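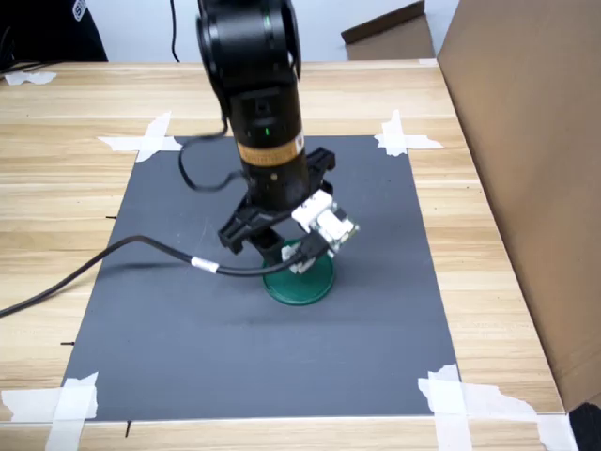
Clip-on limescale gadgets: your questions

Last updated 2023-01-16

What are we talking about?

The small boxes and magnets that strap to the outside of your rising main and are said to stop limescale without salt, filters or a plumber. The two we get asked about most are the Render, which plugs into the wall and wraps a coil round the pipe, and the Riedl, a pair of magnets in a plastic sleeve. Neither touches the water.

Do they work?

I haven't seen anything that persuades me. I have seen plenty of before-and-after photographs of kettles, and I can make a kettle look like that with a lemon. What I'd want is two matching kettles on the same supply, one with the gadget and one without, boiled the same number of times and then weighed. Sellers tend to go quiet when asked for it.

Do they soften the water?

No, and the careful sellers don't say they do. A softener takes the calcium out. These leave it all in and claim to change how it behaves, so a hardness test strip will give you the same reading before and after. That's handy for the seller, as it means the one cheap test you could do at home doesn't count.

The leaflet says it saves £200 a year. Where does that come from?

I asked. The answer was that it covers "energy, appliances and cleaning products", with no split between them. If your heating and hot water bill is modest you would struggle to lose £200 to limescale in the first place. Treat it as a number that looked good on a leaflet.

My neighbour swears by hers. Doesn't that count?

A bit. But ask what else changed when it went in. People who have just spent £137 on a box start wiping down the shower screen and emptying the kettle overnight, and both of those help whatever is strapped to the pipe. I don't think anyone is lying. I think it is very hard to judge scale by eye when you've paid for there to be less of it.
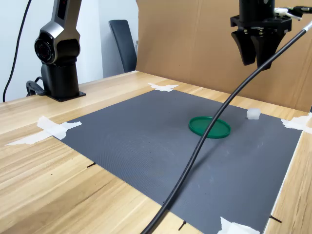

Jonas Gisler wrote in to say that we're being unfair, that his Render has been on the pipe for three winters in Venville and that the scale in his kettle now comes off with a cloth where it used to need scraping. He'd like us to explain that if the thing does nothing.

Can you explain it?

Not from here. It might be the gadget. It might also be a change in the supply — water companies do switch between sources, and the hardness can shift a fair way when they do. Unplug it for a couple of months, Jonas, and tell us if the hard stuff comes back. If it does I'll print that on this page.

Does it matter how far the tank is from the gadget?

According to the instructions for the Riedl, the effect wears off after a time, and water left standing needs treating again. A hot water cylinder holding 200 litres is mostly standing water. So even on the maker's own account, the place where scale costs you most is the place it is least likely to help. I was surprised to find this in print, though it is on the back page in very small type.

Will it damage anything?

I doubt it. Check that the plug-in sort isn't resting against anything hot, and keep the magnets away from bank cards while you fit them. The main risk is that you stop descaling and trust the box.

There's a money-back guarantee. What have I got to lose?

Read it first. Some of these run from the date of order and want the original packaging, and the same leaflet tells you to allow several months before you see results. Compare the two dates. Reto Baumgartner in Ondititz did send his back within the time allowed and got his money, less postage, so it can be done. Keep the receipt and the box.

What should I do about limescale, then?

Descale the kettle with citric acid, which costs very little. Clean the shower head the same way. Don't run the hot water hotter than it needs to be, as scale forms faster in hotter water, but keep a stored cylinder at 60°C or above for safety. If you have a combi boiler in a very hard area, get a price for a proper softener and check whether your boiler maker has anything to say on the matter. Softeners need salt and a bit of cupboard space, and you'll usually want to keep one unsoftened tap for drinking.

Do you sell any of these?

No. We were offered commission on the Render in March and turned it down.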